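Section 7: Your First Chore (Clearing a Small Table)

Okay, the arm is bolted down, the Lekon software is talking to it, and you've run the wrist check from Section 6. Now comes the part I bought mine for! I wrote this guide after a whole October of trying to get my Orkovard arm to tidy up after lunch, so where the official booklet and I disagree, try the booklet first and then come back to me.

Before you start

Use toy food and light dishes. I mean it. Real fruit bruises, real bowls chip, and you'll be dropping plenty of both while you get the grip settings right.

Caution: keep your hands off the table whenever the arm is powered, even if it looks parked. Mine has sat still for half a minute and then decided to finish its move.

Steps

1. Clear a patch of table the arm can reach without stretching all the way out. Long reaches make it wobble.

2. Check the cables over the top of the arm. They need enough slack for a full turn of the wrist, but if they sag onto the dishes they'll sweep everything onto the floor (ask my kitchen).

3. Set out one plate, one bowl and one piece of toy fruit. Leave a hand's width between them.

4. In Lekon, open Chores, pick Clear Table, and set the speed to 30. The default is 31 higher than that and I have no idea why.

5. Press Teach and guide the arm through the job 7 times. Move the fruit a little each time, otherwise it learns one spot and stubbornly grabs at air.

6. Press Run, step back, and keep a finger near Stop.

Note: if the gripper closes too early, lower Grip Lead by 2 and teach the last run over. The Donis fingertips need this more than the plain ones do.

Note: flat plates are the hardest thing on the list. The fingers want an edge to get under, and a plate lying flat hardly gives them one. Start with fruit, move on to bowls, and save plates for a day when you're feeling patient.

Caution: don't add glassware, knives or anything hot. The Angelovski base is heavy enough to keep the arm steady, but it won't save a wine glass.

Once fruit and bowls go well, add a bottle lying on its side. It rolls, so teach that one slowly. 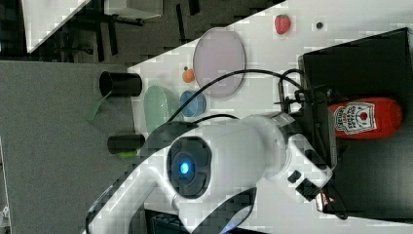
Can I leave it to clear the table while I'm out?
Stay in the room for now, because a dropped dish or a snagged cable still needs a person to hit Stop.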